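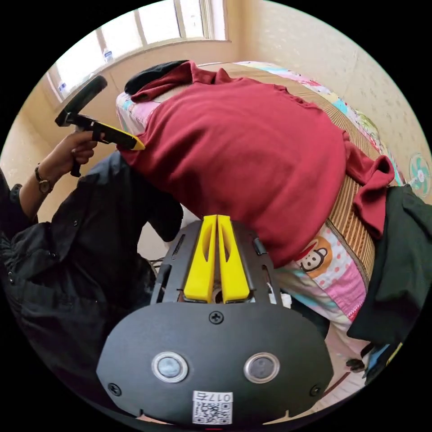 Two grippers, one red top, one bamboo mat.

I was put in charge of the Brendedance budget because I once returned a toaster without a receipt. That was my whole resume. So there I sat with two quotes for a pair of hand-held grippers, Mancuso at $1,364 and Porkesard at $1,677, eating crackers over the spreadsheet and trying to look like a person who buys equipment.

The cheap one was winning, obviously! Then I opened the Mancuso fine print. Cables extra. Spare fingers extra. Shipping "to be discussed," and I have never enjoyed a discussion that started like that.

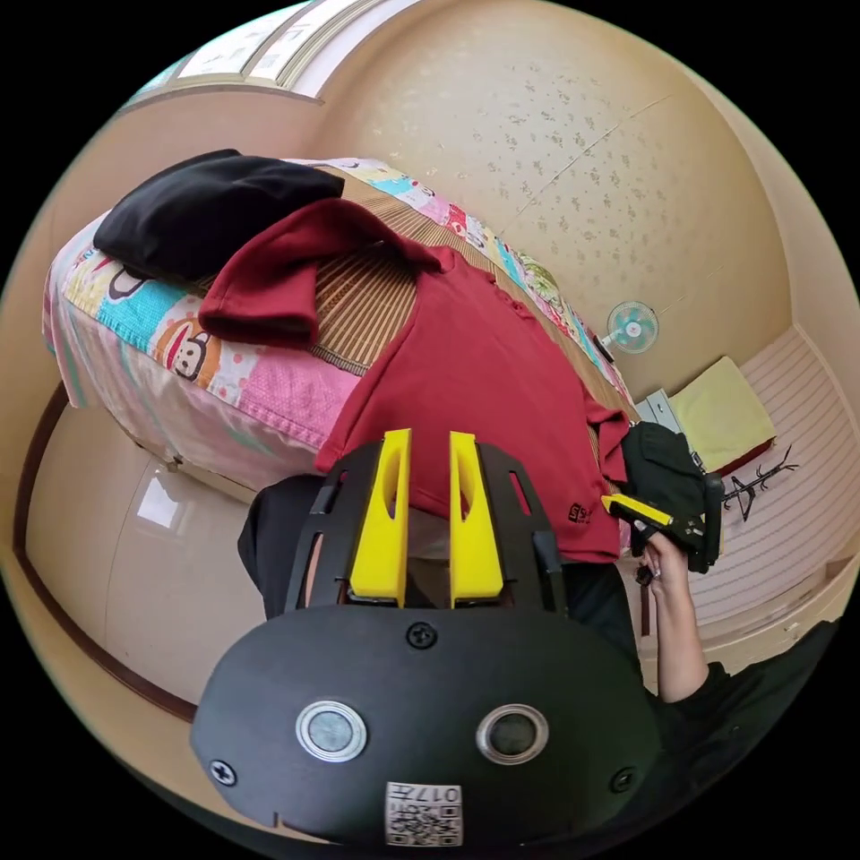

Monkey quilt underneath, work on top.

I called Porkesard, and a very cheerful man told me spare fingers were included - two of them, in yellow. I asked if they came in any other color. He thought about it so long I figured the line had dropped.
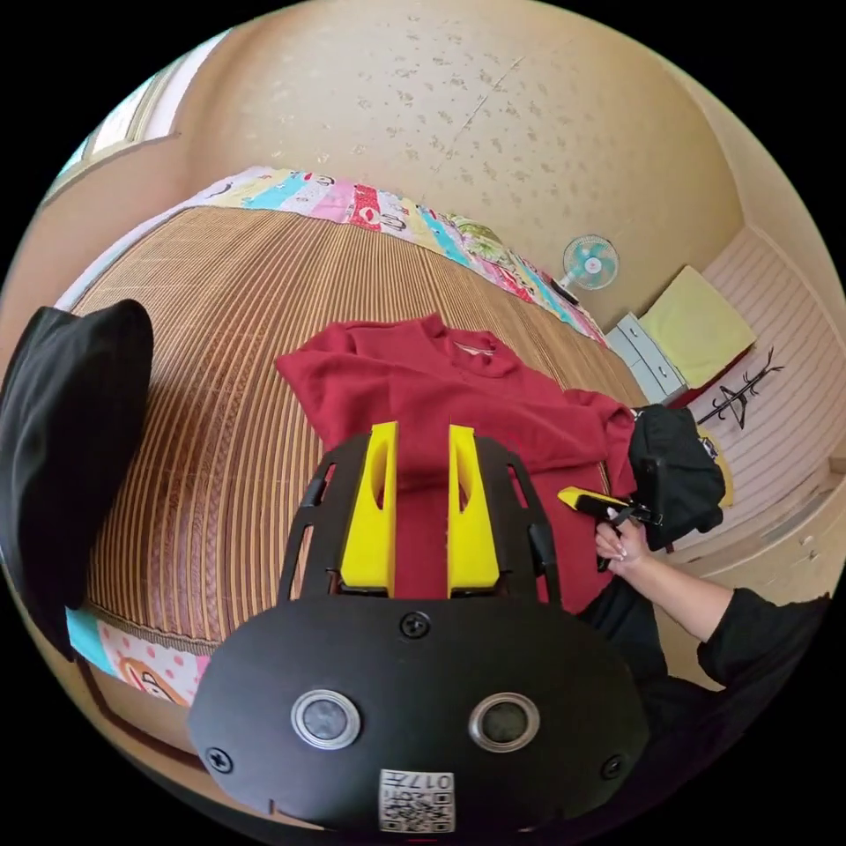

Fikurstead, November

I moved the money out of the chair line (we'd been planning on chairs) and into grippers, then moved it back, then went for a walk around the block. When I got home I typed 1,677 and hit send before I could take my coat off. My stomach hurt clear through supper. 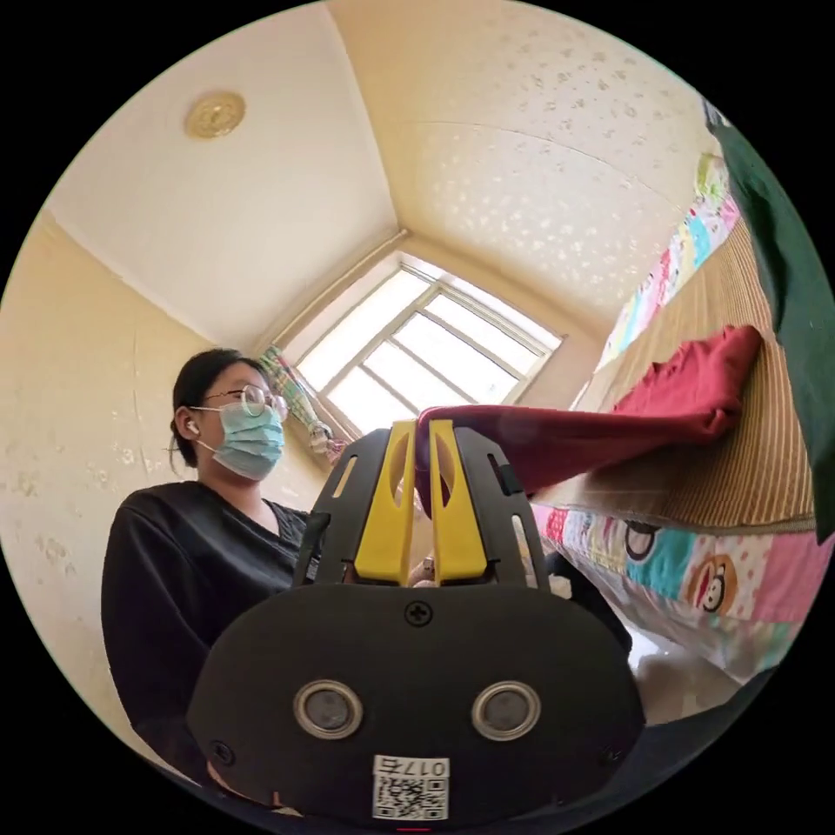

You forgot batteries, my sister wrote under the spreadsheet, and if you think I'm standing up all winter so you can have fancy fingers, put one chair back.

I put one chair back. Then I went looking for the price of batteries.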